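Toy Kitchen FAQ

Cindley Playroom lends and looks after play kitchens for families, preschools and waiting rooms. These are the questions we get most often about the kitchen corner, the pots and the pretend food. If yours isn't covered, ask at the front desk and Hilkka Saarela or Joni Savolainen will help. 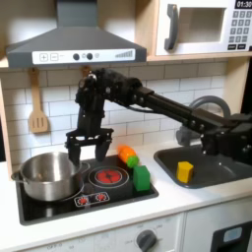
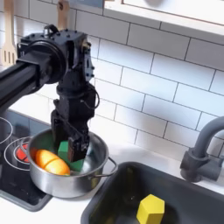
Cooktop, sink, steel pot, play food and blocks

What comes with a kitchen?
The kitchen unit, one steel pot and a bag of play food. Blocks are not part of the set, but most borrowers add their own. Children use them as butter, cheese, spinach, soap and anything else that is missing from the menu.

How much space does it need?
Leave enough floor for two children to stand side by side at the counter, with a wall behind the unit. We don't recommend placing it in a doorway or at the top of stairs. If the floor is uneven, tell us when you book and we will send felt pads.

Does the cooktop get hot?
No. The glowing red burner is a printed design and there is no heating element in it. Some children already know to stay away from a red burner at home, and they may hesitate at first. Tell them plainly that this one is for play and the one at home is not.

Can we put water in the sink?
Please don't. The sink has no drain, and water that gets over the rim runs down into the cabinet. For water play, use a separate tub on a towel. The faucet is for pretend use only.

Is the pot safe to use on a real stove?
No. It is metal and looks like a small cooking pot, but we lend it for play and do not test it for cooking. Keep it with the kitchen so it doesn't end up in a kitchen drawer by mistake. This has happened more than once.

How do I clean the pot?
Wash it by hand in warm water with dish soap, rinse it and dry it with a soft cloth. Scouring pads leave scratches. Fingerprints on the outside come off with a damp cloth. Check around the handles, where dried modeling clay tends to collect.

How do I clean the counter and cooktop?
Wipe with a damp cloth and then a dry one. Don't soak the edges of anything printed or stuck on. If a corner of a sticker starts to lift, press it down and let us know at return. Please don't glue it yourself – most glues leave a yellow mark on a white surface.

What about the play food?
Plastic food can be washed in soapy water. Pieces that come apart in two halves should be opened first and left to dry open, cut side up. Painted wooden pieces should only be wiped. Fabric pieces go in a mesh bag on a cold cycle.

Are the pieces suitable for children under three?
Not all of them. The full bag is for ages three and up. For younger children, ask for the Felar bag, which has larger pieces and nothing that splits. Tyyne Mäkelä packs these separately, so we need a day's notice.

My child only wants to fill the pot and empty it again. Is that normal?
Yes. Filling, emptying and moving things from pot to sink and back is how a lot of kitchen play begins. Cooking stories usually come later. A bigger spoon or a second container gives them more to do without changing the game.

How do we keep the food from ending up all over the house?
Give everything one place to go. The simplest rule we know is "food goes in the pot before lunch." Young children manage one container better than a row of small ones. Keep the bag out of reach and put out a few pieces at a time.

How long can we borrow a kitchen?
The standard loan is 14 days. You can renew once for another 10 if no one is waiting. Preschools may book for a full term, except in July, when we are closed for repairs.

What if something is lost or broken?
A missing piece of food is not charged. A missing pot is. Please report loose knobs, cracked edges or a wobbly faucet as soon as you see them, and stop using the kitchen if anything sharp is exposed. Santeri Hämäläinen handles repairs and can often send a part the same week.

Can we donate old play food?
Yes, if it is clean and whole. Leave it in the Gomgate bin by the entrance. We can't take battery-operated items or anything that smells of smoke.

Page last updated 24 January 2020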